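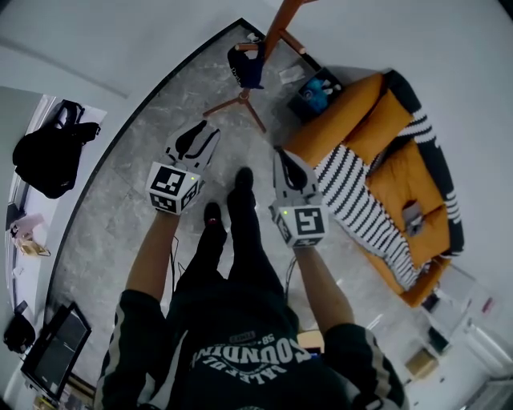
**Namboodiri**

# Chapter 11: When the Grip Lets Go

I want to start with the day I nearly lost a toenail, as it taught me more about faults than two years of lectures had.

I was at Surngate then, working on a gripper we called the Sillik. Lovely thing! You hold one in each hand, do a job with them, and the arm learns from what you did (Chapter 8 has the long version). We'd run the arm through over 80 lifts that morning without a slip, so I'd stopped watching it properly, and I was leaning in to look at the bench when the fingers simply opened. Down came a full tin of paint, right beside my shoe.

My first thought was that the fingers had worn smooth. I changed the pads – it dropped the next tin as well. Then I blamed the motor, and I'm a bit ashamed to say I had it in bits by lunchtime (it was fine, of course).

The fault was in the cable. It hung from the base of the gripper, and each time the arm swung wide it pulled on the plug just enough to cut the signal for a moment. The software, which was called Nandik, took a lost signal to mean "open". Somebody had picked that as the safe choice, and for a hand trapped between the fingers it would be. For a tin held over my foot it was a rotten one!

Look at the hand-held pair at the top of this chapter and find the two thin cables hanging past the legs. Before you read on, jot down what you'd want each gripper to do if its cable came out halfway through a job. Keep your answer handy, as we'll come back to it in section 11.2, where we ask what "safe" means when a machine is already holding something heavy.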